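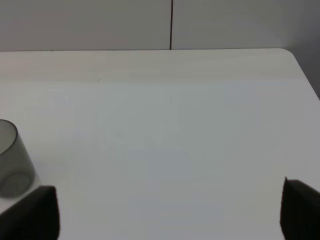
Is the Zulgate pouring kit worth it for see-through cups?

Posted by benchtop_mo, 2020-07-13

We have a small arm and I'm looking at the Zulgate add-on from Stuvus. It comes with padded fingers, a wrist camera and 15 practice routines, pouring included. The kit is $481. Our cups are all tinted plastic, and the reseller says clear and tinted items are "supported with tuning." Has anyone here used it for drinks? I don't need it fast, but I can't mop the table after every run.

craddock_user

Bought ours last August. The pads are good and hold a tapered cup without slipping. Pouring is the weak part. The default tilt is too quick for a light container, and liquid runs down the outside. I cut the tilt speed to 50 percent and moved the start point closer to the rim, and it got a lot better — still not clean enough to leave alone. Teach the cup positions by hand. Ours loses the smoky ones against a pale wall.

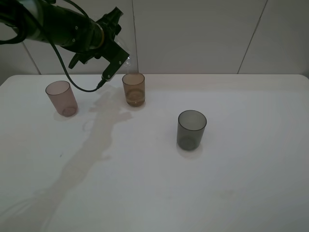
Three tinted cups, what looks like a clear container in the gripper, and a spill across the table.

tallpines

Get a tray.

nultach_fan

I went with the Nultach kit instead. It costs more, and you get fewer routines, but the pour has its own setting for how full the container is. Setup took more than 3 hours and the manual is thin. If you mostly want to move cups from place to place, Zulgate is fine. For pouring, ask Stuvus for a trial first. They gave me one when I asked by email.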